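3.2 Materials and laundering procedure

Textile soft toys are handled, mouthed and dropped more than most household fabrics, and they are washed less. Care labels usually advise a surface wipe or a cool hand wash, and neither has been tested in much detail on pile fabrics that carry sewn or applied patches. The present section sets out how the toys were chosen, soiled, washed and dried, and how colour transfer between the pile and the patch was scored.

Toys were bought second-hand from shops in Rarbridge and Cakthorpe. An item was accepted if it had a dyed pile outer, at least one patch in a lighter colour, and no visible repair. Items with electronic parts, bead filling or a removable cover were left out. Saturated reds and dark blues were favoured at the selection stage, as earlier work by Thibodeaux had found these to be the shades most likely to bleed into a pale ground. Food-shaped toys made up a large share of the red group (Figure 4).
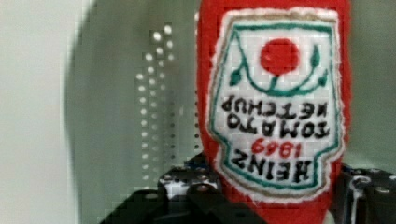
Figure 4. Red plush toy in the form of a ketchup bottle, inverted, with white label patch. The patch outline is bordered on the inside by a teal-green stitched line.

All toys were conditioned in a ventilated room for 90 hours before the first wash. Fibre type was taken from the sewn-in tag where one was present. Where the tag was missing or could not be read, a few fibres were pulled from a seam allowance and checked under a low-power microscope. No attempt was made to identify dye class, and the results should be read with that limit in mind.

Soiling followed the method of the Driscombe trial, with one change. The original method used a single paste of starch, sugar and vegetable oil worked into the pile with a stiff brush. Brushing was found to lift the pile near the patch edge, and this made later scoring harder. The paste was therefore pressed on with a gloved thumb and left for 5 hours at room temperature. Excess was scraped off with the back of a spoon. Control toys were handled in the same way without paste.

Three wash treatments were applied. In the first, the surface was wiped with a cotton cloth wetted with a mild detergent solution. In the second, the toy was hand washed in cool water, squeezed without wringing, and rinsed until the water ran clear. In the third, the toy was placed in a mesh bag and washed on the gentle cycle of a front-loading machine. The same unscented detergent was used throughout. Machine loads were made up to equal weight with undyed cotton towels — these also served as a check on dye released into the wash water.

Drying was done flat and indoors, away from direct sun. Hanging was tried in the pilot and dropped; water collected at the lowest point of the filling and gave a tide mark on several pale patches, which the scorers could not reliably tell apart from dye transfer. Toys were turned once, at the midpoint of drying, and were judged dry when two weighings taken an hour apart agreed.

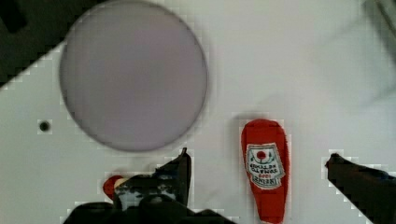
Figure 5. Round plate, pale lavender-grey, on a flat white tabletop.

Colour transfer was scored by eye on the Nakamura scale, which runs from 0 (no change) to 100 (patch colour not distinguishable from pile colour). Two scorers worked separately and were not told which treatment a toy had received. Each patch was scored at the centre and at four points just inside its border. The border points were averaged, and the centre was kept apart, because bleeding that starts at the seam behaves differently from general staining picked up in the wash water. Where the two scorers differed by more than 5 points, the patch was scored again on the following day and the second pair of values was used.

Pile condition was recorded as a secondary measure. A strip beside the patch was combed in one direction and graded as open, partly matted or matted. This grading is coarse. Instrument methods for pile height exist, but they need a flat sample of up to 200 mm in length, and few toys offer one without being cut.

The scoring sheets were checked against the wash log by D. Lyons before analysis. Toys whose seams opened during washing were kept in the colour analysis but left out of the pile grading.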